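21 February 2021

I write this at the kitchen table, with tea, before I forget the small things of the day. My teacher of English, Anastasia Konstantinidis, told me in January that I should keep a diary and use only words I can spell without the phone. I try. Today I looked up two words, and I will not say which.

It was very cold in the morning. The bus to Mullby was late and I stood 19 minutes at the stop with my bag between my feet. In the bag I had bread, cheese, an apple, and the new markers that I bought with my own money at the Bélanger store. They cost too much for markers. But the old ones at the study room are dry, and when you write with a dry marker you press hard, and then it is difficult to clean the board after.

We had to prepare the room for the evening course, which begins again next week. It was closed for a long time and everything was pushed to one side. Harpreet Pelletier had the key. He is a calm man and he does not like to hurry, so first we drank coffee, and then he told me about his brother's house, and then we began.

The tables were the most work. They are not so heavy, but the legs are thin and one must lift from both ends, otherwise they scratch the floor. Noémie Fortin came at ten and took the other end for me. We put the tables in two rows, then she did not like it, then we put them in the shape of the letter U. I think she was right. In two rows the people in the back never speak. I was myself in the back for one whole year, so I know it.

We have 18 persons on the list and I am a little afraid of it. Last time I only helped with the papers. This time Hélène Lachance asked me to lead the first half hour, the part with the greetings and the weather and the prices. She said my English is good because it is slow. I have thought about this sentence all day and I still do not know if I should be happy.

After we ate, I wanted to decide the place of the board. Before, it was always near the door, and each time a person came late, everybody looked at the door and not at the words.
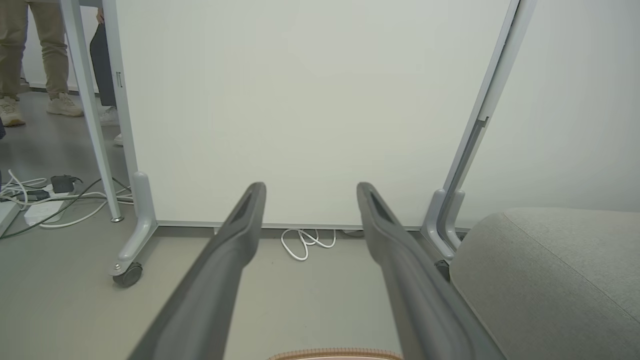 The board is my favorite thing in that room, I can say it. It is big and white, it has a gray frame, and it stands on curved feet with black wheels, so I can take it where I want and do not need to ask for help. There is not one word on it now, it is so clean that I was almost sorry to think of my handwriting there. I practiced in the air with a closed marker. My letters go down to the right when I write standing, this is an old problem.

At the end we chose the wall across from the windows. Harpreet sat in each corner to check if he could see, and he was very serious about it. I forgot to ask about chairs. I must write to Amrit Gauthier tomorrow, he knows if there are more of them upstairs.

My back hurts now and my hands smell of soap. For supper I had soup and the rest of the bread. I will prepare four sentences about the weather for the first lesson, and I will ask Anastasia if one says "it is freezing" or "it freezes."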